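Home | Pumps | Mixers | Spares | Support log

Filed under: Service tickets > Transfer pumps > Seals

Gukemo transfer pump at Lallbridge, seal leaking again

Right, reopening this one (sorry!) as the drip came back at start-up this morning. It's the number 2 pump on the wash line, same side as before, and I'd only put the new Dreletti seal in a fortnight ago. I've got 15 more of them on the shelf so I'm keen to know whether it's a bad batch or me.

What I've tried so far: nipped up the gland plate, swapped the O-ring, checked the flush line for muck (spotless, annoyingly). Shaft runs true as far as my dial gauge can tell. The drip slows right down once the pump's been going a while, then starts up again whenever we stop for lunch. 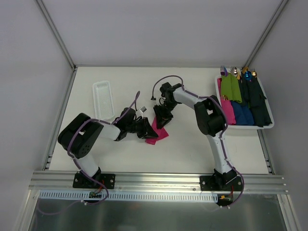

Paraskevi Deligiannis got back to me just before 4 and asked what torque I'd used on the gland bolts, as the Margaritis manual for the older casing says 118 and the newer one wants 110, and was I sure which casing we had?

I was not sure! Went and scrubbed the paint off the plate and it's the newer one, so I've been overdoing it all along. Backed them off, fitted a fresh seal and did them up to 110 in a cross pattern. It's been dry for two shifts, lunch stops included.

Leaving the ticket open until Aldo Mazza has had a look at the old seal faces, and I still need a new manual for the workshop.

Status: monitoring

Recent tickets
Gearbox hum on mixer drive
Wrong flange sent with spares order
Pump trips on restart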